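Home | News | Visits | Contact

Open day at Drullham: an afternoon with the gripper team

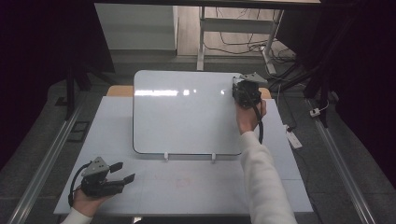
Learning by hand

The Brilo workshop in Drullham let visitors in on March 31, 2019, and 153 people signed the book. I spoke to the operator running the whiteboard table.

She works with a gripper in each hand, both on cables, and handles the board with those alone. "You stop using your fingers," she said. "It took me 20 sessions before I felt steady." The grippers record her movements, and the recordings are used to train an arm in the next room.

The board is harder than it looks, she told me. It is smooth and gives you little to hold – "the corners are where I start". The team had 642 recordings of it by the morning of the visit.

Visitors could try a pair for themselves. Most asked how long a session lasts. "Until my wrists complain," she said. The workshop opens again in August.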